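Ralada Code of Practice for Simulated Household Robots

The Ralada Code of Practice, often called the Ralada Code, is a set of voluntary rules for testing household robots in computer-simulated homes. It covers opening doors, moving between rooms, and picking up and holding small objects. The code is maintained by the Porkalis Institute and was first issued in April. 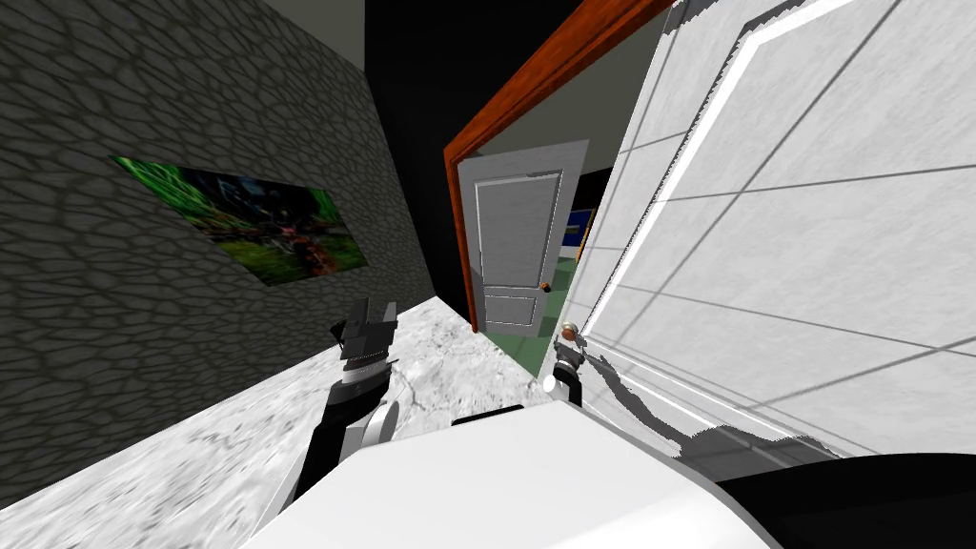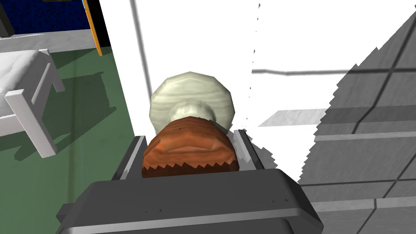
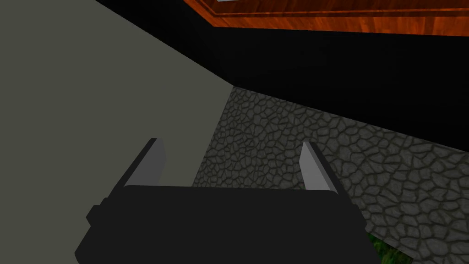

Simulated rooms, with views from the robot body and from the grippers.

Scope

The code contains 76 rules in four parts: rooms, motion, grasping, and records. It applies to simulated trials only. Physical trials are covered by a separate document, the Rangel Guide.

Main requirements

A test home must include at least one hinged door that the robot can move. Wall and floor textures are to be varied between trials, so that a control program does not come to depend on one surface. Unusual textures are allowed – stone patterns indoors, for instance – provided that the shape of the room stays realistic.

A grasp is counted only if the object stays between the fingers for 300 time steps. Contact with a wall or door frame must be logged, even when the task is completed. Views from all cameras are to be stored on the same clock.

Revision

The current edition is dated 1/21/23. It was edited by Parveen Bandara and drew on 451 written comments, most of them on the grasping part. The rule on door contact was the most disputed. Developers at Sirport argued that light contact should be exempt, and the final text permits it below a stated force limit – but it must still be logged.

Adoption

The institute lists 97 laboratories that follow the code in full. Partial use is not recorded.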